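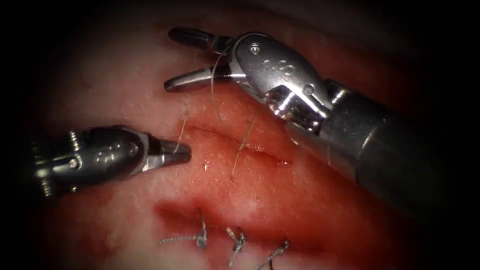
Bench Tips: Stitching Soft, Slippery Things

By Adelmo Bortolotti

Most sewing advice assumes the material will lie still. Cotton lies still. Leather lies still and sulks. A practice pad, or anything else with the feel of skin and a coat of moisture on it, slides off while you are reaching for the thread. These are the notes I keep taped inside the cupboard door at the Mudutau workshop, tidied up and with the swearing taken out.

Pin it before you thread it

Fix the piece down on all sides before you open the thread packet. A cork tile inside a shallow baking tray does the job. The tray catches drips and dropped needles, and you give up using it for cookies from that day on. Write PADS on the bottom in marker. I wrote it on the side, where it washed off, and there was a discussion.

Make short cuts

Two short cuts, well apart, teach you more than one long one. You close the first, see what you did wrong, and do it wrong in a new way on the second. In the photo at the top, the lower cut already has three tied stitches while the upper one is still being worked on, and that's a fair way to run a session. Keep the finished row in view. It either encourages you or it doesn't, but you'll know what you're up against.

Thread length

Everyone cuts it too long. A long thread feels thrifty and then spends the evening wrapping itself around whatever you left standing. For single stitches I cut 6 inches and start fresh when it gets short. Pale thread on a pale pad is a special kind of misery, so if you get to choose, choose a color that argues with the background.

When you pull through, stop while there's still a tail. Then look at the tail. The number of times I have pulled the tail clean through the hole and had to begin again is 230, going by the tally on the cupboard door, and I only began the tally last July.

Where to hold the needle

Grip it a little behind the middle. Too near the tip and there's nothing left to push through; too near the thread and it bends or swivels. Drive it in square to the surface and follow the curve with a turn of the wrist. Shoving a curved needle straight ahead makes a bigger hole and a worse mood.

Knots

Lay the first throw flat and snug it until the edges just meet. Just meet. If the skin puckers up like a drawstring bag, you've gone past it, and the knot won't loosen to spare your feelings. Second throw goes the opposite way. Put all the knots on the same side of the cut, partly so they don't sit on the join and partly so the row looks like you meant it. 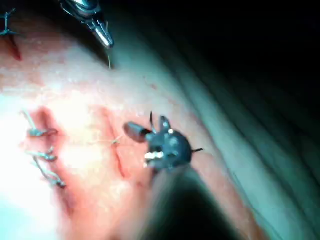 Glare is the other thing that will ruin your evening. A wet surface under a strong lamp turns white exactly where you want to put the needle, and you end up stitching from memory. Move the lamp off to one side and lower it. If a patch still shines, dab it once with a folded paper towel and leave it alone. Don't keep dabbing. Lint gets into everything, and you'll chase a bit of fluff for five minutes thinking it's thread.

Too little light is no better. Whatever is past the edge of the lamp may as well be in the next county, so park your spare needles inside the bright part. A jar lid with a magnet glued underneath holds them nicely. The magnet also holds your tweezers, your scissors and, if you lean in, your watch.

Pushing and holding

Let one tool drive and the other receive. Have the second one waiting close to where the point will come out, with its tips clear of the pad. Grab the needle when enough has come through to hold on to, and not by the very point, which blunts the point. Squeezing the pad itself with the tips leaves dents, and the dents are still there when somebody comes to look at your work.

Cleaning up

Count needles out and count them back in. I do it aloud, like a man feeding chickens. Used needles go in a proper sharps tub with a lid, never loose in the trash.

Rinse gel or silicone pads in cool water with one drop of dish soap, pat dry, and dust lightly with cornstarch before they go in the drawer. Undusted ones stick to each other and come apart like old tape. A Gevon box with a snap lid is the right size for a couple of pads laid flat. Stack them higher and the bottom one takes on the shape of the box forever.

Snip old stitches close to the knot and draw them out from the other side. A pad will stand several rounds of this before the holes join up and it starts to resemble a teabag. Cut new lines between the old ones, and when there's no between left, turn the pad over and use the back.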